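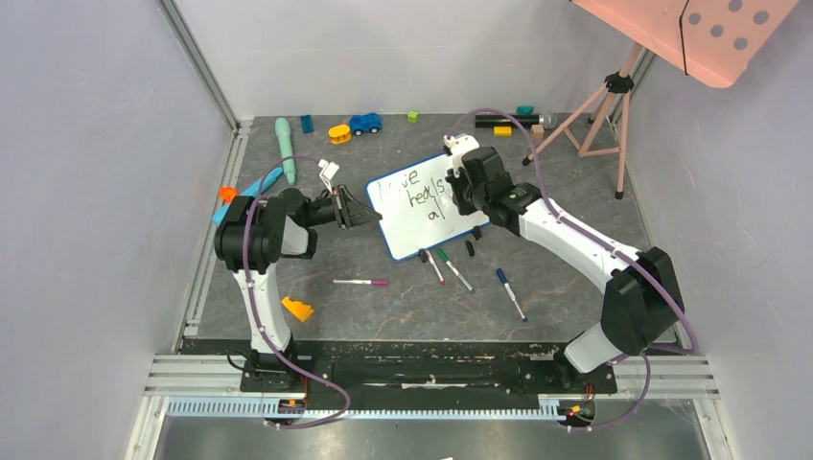

Whiteboard task, two arms, markers on the floor of the cell.

What 3000 demonstrations buys you

8 min read

I keep getting asked whether the whiteboard data is "good." I've been on this for most of the spring and I still don't have an answer I'd put my name to.

The task sounds like something a kid could do. One arm steadies the board, the other writes on it or wipes it, depending on the prompt for that episode. A person drives both arms the whole time, and we save the joint positions, the video and a one-line text label. Do that enough times and the model is supposed to pick up the skill. That's the pitch from Urnari, who are paying for the dataset, and it's the pitch from everybody else too.

My trouble starts with the label. An episode gets tagged "write on the whiteboard" and marked a success. Look at the lettering up there. I read it as "we", then something like "hedls", then "al", and parts of it are smudged or half gone. Is that writing? It's marker on a board. If you train on a few thousand of those under the word "write," I think you get a policy that is very confident about putting marker on a board.

We argued over this at Stotetti for an entire afternoon. One side says the motion is what matters and legibility will come later with better operators. The other side (mine) says later never has a budget. We ended up adding a second field to the form, a legibility score from zero to 3. Scores disagree between reviewers often enough that I wouldn't train on them.

Then there's the clutter. The collection spec asks for distractor objects, so the back of the cell gets toy cars and blocks and whatever else is in the bin. The theory is that the model learns to ignore them. Maybe. What I see when I scrub through a day of episodes is the same handful of toys in nearly the same row, because the operator shuffles them at the start of a shift and then gets busy. A model can memorize a row of toys just fine. I asked for a reshuffle every 8 episodes and got it for about a week.

I did one small check on my own time. I pulled 59 episodes marked as successes and watched every one at normal speed, no skipping. A lot of them were fine. A fair number had the holding arm pushing on the board in a way that I'd call a save, where the operator noticed the board sliding and leaned on it. Those are useful if you know they're recoveries. Nothing in the label says so.

Caps are their own headache. Does an episode begin with the marker capped or not? The Khoo spec, which we inherited, doesn't say. So we have both, mixed together, and uncapping a marker with these two grippers is a much harder job than the writing. I'd split it out as a separate task. I've asked.

The counterargument, which I'll repeat because I hear it daily, is scale. Gultosden went wide and messy with their drawer data and their demo looked great. I watched that demo. It was one drawer.

I'm not quitting over any of this. The arms are nice to drive and the recordings are clean, in the sense that the clocks line up and no files are missing. But the next batch is due in June and the plan so far is the same form with a bigger number on it. I'd take half as many episodes with start conditions written down.

Recent posts
Your success rate depends on who pressed the button
Notes on syncing three video streams
Folding towels, week two
Why I stopped trusting the loss curve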